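Home & Garden | Reuse

Uster laundry drive asks for towels, one to a bag

The spring towel drive in Uster opened on May 6, 2019, and the organizers want 300 bath and hand towels by the end of the month. Each one should be folded square and handed in with a thin plastic bag.

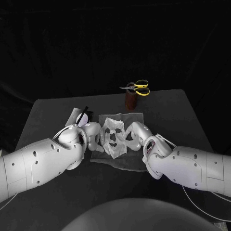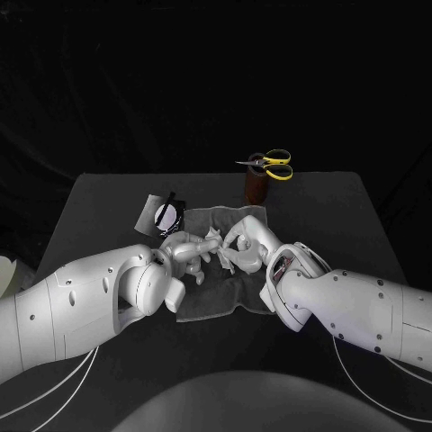 Folded gray cloth on a dark gray tabletop, with a white plastic bag spread over it in the first photo.

The towels go to the Leka shelter, which opened 30 beds last winter. "Worn is fine, torn is no good," said Teodora Stan, who runs the drop-off desk. Bags can be used ones – shake the crumbs out first.

Towels should be washed without softener. Bath mats and robes are not being taken this year. Small white cloths for face washing are welcome and can go in the same bag.

Drop-off is at the Voterby hall, side door, until May 30.

Shares: 800 | Comments: 3

Krum K.: Do they take beach towels?

Lumturie B.: They took mine last year – fold it in four.

Eino T.: Side door was locked at noon, try later.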